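Home Articles Issues Authors Search Login

3. Filing order and retrieval in small offices

3.1 Background

Studies of paper retention have mostly dealt with large archives, where a trained clerk controls both the order of the shelves and the wording of the labels. In the small office neither condition holds. Papers are put away by the person who last used them, often at the end of the day, and the label is written before its author knows what the folder will come to hold. We call the gap between label and contents "drift." The term follows Lapointe's unpublished notes on the Bevard office, where drift was first recorded during an audit of supplier invoices.

3.2 Sites and procedure

Two offices took part, Bevard and Wikatton. Each kept current papers on the desk and closed papers in a cabinet. Only desk papers are treated in this section. At each site staff were given 100 retrieval requests, drawn from the previous year's correspondence and read aloud one at a time. A request ended when the paper was in hand or after 4 minutes. Upright desk organizers of the type in Figure 2 were allowed at both sites; stacked trays were not.

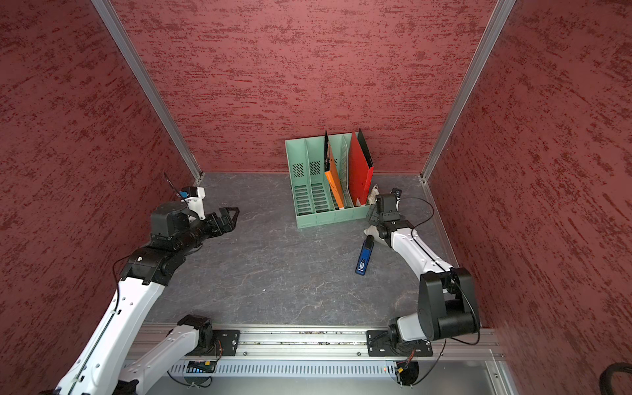
Kyu-ri Heo objected at the review stage that a four-minute limit favors offices with few papers, and that a clerk who gives up early may still know where the paper is. The objection is fair. We kept the limit so that the two sites could be compared, and we report abandoned requests separately from failed ones.

Figure 2. Desk organizer with upright dividers.

3.3 Labeling rules

At Wikatton, folders were labeled by sender. At Bevard they were labeled by task, with the month added in pencil. Sender labels are stable but grow without limit: a single supplier may account for half the papers on a desk. Task labels stay small, but two members of staff will seldom name the same task in the same way. Yeh and Lui treat this as a problem of vocabulary and propose a fixed word list.

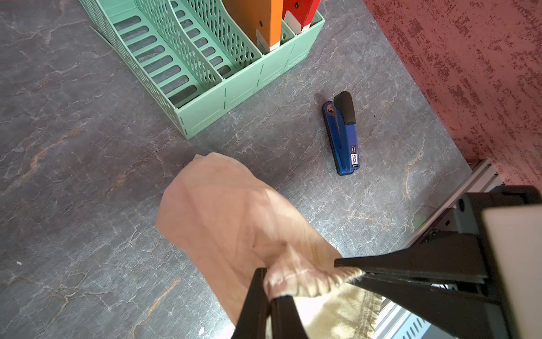
A fixed list has its own cost. When no word fits, the paper goes under the nearest one, and drift begins on the first day. In May the Bevard list was revised, and 6 terms were merged into 2. Searches begun before the revision are excluded from the comparison.

3.4 Closed and open papers

The boundary between desk and cabinet was left to each office. Wikatton moved a folder when its last invoice was paid. 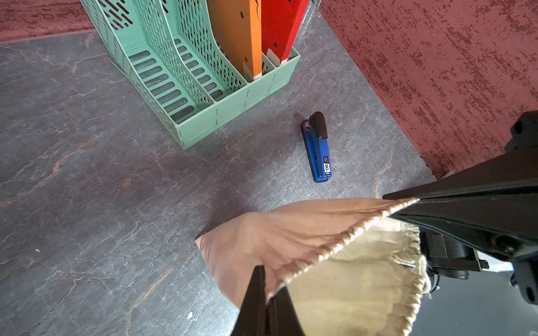

Bevard moved folders at the end of each month whether or not the task was complete, so a request for an open matter could lead to either place. We scored such requests by the location of the most recent paper. Ng's alternative, in which both locations count as correct, is discussed in Section 5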